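Section 8: Setting up foreign news alerts and corrections in Ghumman
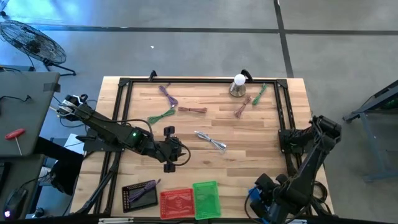 Farzana Naqvi wrote after the last edition of the guide that she had followed the alert steps exactly and still received the same report of a minister's resignation four times in one morning, each with a slightly different headline. She asked for the grouping settings to be moved to the front of the section and for the wording on attribution to be made clearer. Both changes have been made. Grouping is now at 8.2 and attribution at 8.4.

The section covers alerts for foreign and diplomatic news on the desk version of Ghumman. If you only read the daily digest on a phone, go to Section 11.

8.1 Before you start

You will need:

– a Ghumman desk login with the Editor or Duty Editor role
– the list of countries your desk covers
– the name of at least one person who will receive alerts overnight

If your login has the Reader role you can see the alert screens but the Save button will be greyed out. Ask your site administrator to change the role, then log out and in again.

Do not set up alerts on a shared login. The log records every alert that is sent, held or withdrawn against the login that did it, and entries can't be moved to another person afterwards.

8.2 Grouping reports of the same event

Grouping puts reports of one event under a single heading, so that you get one alert and a list of updates beneath it.

1. Open Alerts from the left-hand menu and choose Foreign.
2. Choose Grouping. The default setting is Off.
3. Change the setting to By event.
4. Set the grouping window. The window is the number of hours during which new reports are added to an existing group. We suggest 20 for most desks.
5. Tick Match on names and places. Leave Match on headline unticked.
6. Press Save. The screen goes back to the Foreign page and the word Grouped appears beside the title.

Note: The window starts again each time a report is added. A long-running story such as a treaty negotiation can therefore stay in one group for weeks. If the group gets too long to read, open it and choose Split from here.

Note: Official statements are never grouped automatically with reports about them. A foreign ministry statement and a news agency story on the same statement will arrive as two items. You can join them by hand (see 8.5).

Caution: Turning grouping off later doesn't undo groups that already exist. It only stops new ones.

8.3 Choosing countries and sources

Ghumman comes with 537 sources switched on. Most desks will want far fewer.

1. On the Foreign page, choose Coverage.
2. Press Clear all. Wait for the counter at the top right to reach zero.
3. Type the name of the first country and pick it from the list. Use the short name. Typing the full formal name of a state often brings up nothing.
4. Three boxes appear under the country: Government, Agencies and Local press. Tick the ones you want.
5. Repeat for each country.
6. Open the Missions tab. Embassies and consulates are listed by the country they are in and again by the country they represent. Tick both if your desk follows relations between the two.
7. Press Save.

If you cover a region and not a list of states, use the Region box at the bottom of the page. Check what the region includes before you save. The Trirnodetti list, which we use for regions, puts some countries where you might not look for them, and a few appear in two regions. A country that is in two of your chosen regions is still only counted once.

Local press in languages other than English is shown with a machine translation. The original is under the translation and should be kept open when you are working on quotations. Do not paste translated quotations into copy. Send them to someone who reads the language, and record that person's name in the Checked by box.

8.4 Attribution levels

Every incoming item carries a level. The level tells you who is making the claim. It doesn't tell you whether the claim is true.

Level A – the item is a statement published by the government, ministry, court or body itself.
Level B – the item reports what a named official said.
Level C – the item reports what unnamed officials or diplomats said.
Level D – the item repeats another outlet's report.

To set which levels trigger an alert:

1. Choose Foreign, then Levels.
2. Move the slider to the lowest level you want to be alerted to. Everything above it is included.
3. Choose what happens to the rest. Hold keeps the items in a queue for the duty editor. Drop removes them from the desk view, though they stay in the archive.
4. Press Save.

We recommend alerts for A and B, with C and D held. The Pramwood office runs with C switched on as well during summits and turns it off again afterwards.

Levels are set by the software and are sometimes wrong. The commonest mistake is a Level D item shown as Level C: the story says "officials said" but the officials spoke to a different outlet, named further down. Read to the end before passing it on. To correct a level, right-click the item, choose Change level and pick the new one. You have to type a short reason. "Wrong" will be accepted but doesn't help whoever reads the log.

Caution: If a government changes its account of an event, the new statement comes in as a separate Level A item. The earlier statement keeps its own Level A. Don't lower it, and don't delete it. Use Link as revised account, under the right-click menu, so that both versions show together with the time of each.

8.5 Joining and splitting groups by hand

To join two items or groups:

1. Tick the box beside each one. You can tick more than two.
2. Choose Join from the bar at the top.
3. Pick the heading to keep.
4. Press Confirm.

To split a group:

1. Open the group and scroll to the first item that should be in the new group.
2. Choose Split from here.
3. Type a heading for the new group. Headings may be up to 21 words, but long ones are shortened on phones.
4. Press Confirm.

Readers of the desk view are not alerted when groups are joined or split. If the change matters to a story being written, tell the reporter yourself.

8.6 Who gets alerts, and when

1. Choose Foreign, then People.
2. Press Add and type the person's surname. Where two people share a surname, as with Shamim Mirani and Atif Mirani on the Farnlow list, the initial is shown in brackets after the name. Check it.
3. Set the hours. Times are in the time zone of the desk, which may not be the one the person is in. A correspondent abroad needs the hours worked out by hand.
4. Choose Screen, Text or Both.
5. Tick Must acknowledge for the overnight editor. Leave it unticked for everyone else.
6. Press Save, then Send test. The test message should arrive in around a minute.

If an alert marked Must acknowledge isn't answered in ten minutes it goes to the next name on the list. At the end of the list it goes back to the first. There should always be a second name.

Note: Text alerts show the heading and level only. They never include the body of the item, and links in them won't open without the desk login.

Caution: Do not add a source, a contact at a mission or anyone outside the organisation to the People list, even for a test.

8.7 Withdrawing an alert

Alerts can't be recalled from a phone once sent. They can be marked as withdrawn, and a second message is then sent to everyone who had the first.

1. Open the item and choose Withdraw.
2. Pick a reason: Source withdrew, Source corrected, Duplicate or Our error.
3. For Source corrected, paste the corrected line into the box. Leave the original line as it is.
4. Press Send notice.
5. Check Published stories at the foot of the item. If any of your own stories quote it, they are listed there with the name of the last person to edit each.

Withdrawing an alert does not change a published story. That has to be done in the publishing system, following your own corrections policy.

8.8 If something isn't working

No alerts at all: check the hours in 8.6 first, then the slider in 8.4.

Alerts for a country you don't cover: look for a region that includes it, then look in the Missions tab.

The same report several times: grouping is off, or Match on headline has been ticked.

Statement missing: some ministries publish as scanned pages, and these can take up to an hour to be read. Look under Unread scans.

Test message doesn't arrive: check the number has its country code, with no zero after it.

For anything else, write to Dayana Solís at the support desk, or to Kausar Khattak for questions on roles and logins. Give the item number, which is in grey under the heading, and the time shown on your own screen.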